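Larari handheld gripper project — progress report to Peltard, February

Prepared by Elaheh Shokri. Hardware section by Pejman Shokri

Short version: we lost most of two weeks to a jaw fault. Cause found, fix on the bench, collection restarted on a reduced schedule. Budget unaffected so far except for parts. Details below, sorry for the rough state of this, wanted to get it to you before the review call.

Where we were supposed to be

Plan for the period was 1000 accepted demonstrations across the tabletop tasks (pick up container, drop in bin, press pedal and drop, hand-over). We have 142. Everything else recorded before the stop is on hold, see "Data" further down.

What went wrong

Left jaw started lagging the right one on close. Small at first. Operators noticed the trigger feeling "gritty" and worked around it by squeezing harder, which made it worse. On the bin task the left pad stopped short, right pad kept coming, container got pushed sideways and off the table. Written up as operator error the first few times. That was wrong and it's on us — the log form had no box for hardware trouble so people picked the nearest thing.

Then at 4:40 in the afternoon Pejman was closing the jaws by hand with the tool unpowered and a linkage jumped. Pinched the side of his finger. Skin not broken, iced it, back at work the same day. Incident form filed with Mahmoudi (our building safety contact) that evening. All units pulled from use until we knew what it was.

Cause

Threaded inserts in the printed linkages. In the last batch they were pressed in at too low a temperature, so the plastic never flowed properly around the knurling. Under load the insert creeps, the screw tilts, the joint binds. Then it lets go all at once. 6 of the 17 linkages we pulled showed movement you could feel with a fingernail. None of the older batch did. Grutus, who print and assemble the linkages for us, have confirmed the iron setting was changed for that run and not changed back.

We had no incoming check for this. We measured pad allignment and opening width and that was it.
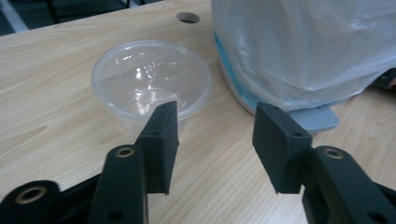

Page last changed: February, 9:15 am, by E. Shokri (hardware section updated)

Fix

— Inserts re-seated at the correct temperature by Grutus, at their cost. Linkages that had already crept are scrapped, not repaired.
— Pull test on every linkage before assembly. Takes a minute each.
— Open/close check with the jaws wide, then shut on a soft clear tub, at the start of each session. If the two pads don't meet the wall together, tool goes back in the case.
— Pinch point label on the linkage side, and a line in the operator sheet: no hand closing with fingers inside the arms. Should have been there from day one.
— "Hardware" box added to the log form.

Still open: whether to go to a metal linkage. Pejman wants it. It adds weight at the wrist and people already complain after a long session, so I'd like to see how the re-seated parts hold up first. Quote requested either way.

Data

Demonstrations from the affected tools are quarantined. We think a fair share is usable — the lag shows up clearly in the jaw width trace, so we can screen for it without rewatching everything. Script is written, thresholds are not settled. Please don't count any of it toward the target yet. I'd rather report a low number now than take some back later.

The bin and pedal task needs the most redone. It was the one being collected when the fault was at its worst, and the pedal press puts a side load on the pad that the others don't.

Money

Parts and shipping came out of the contingency line. Operator hours during the stop were moved to labeling, so not lost, but labeling is now ahead of collection and will run dry if we don't catch up.

What we need from you

A decision on the metal linkage once the quote is in. Also agreement to move the collection milestone to the end of the next period. We can talk about the second one on the call, Pejman will have a re-seated and a failed linkage with him so you can feel the diffrence.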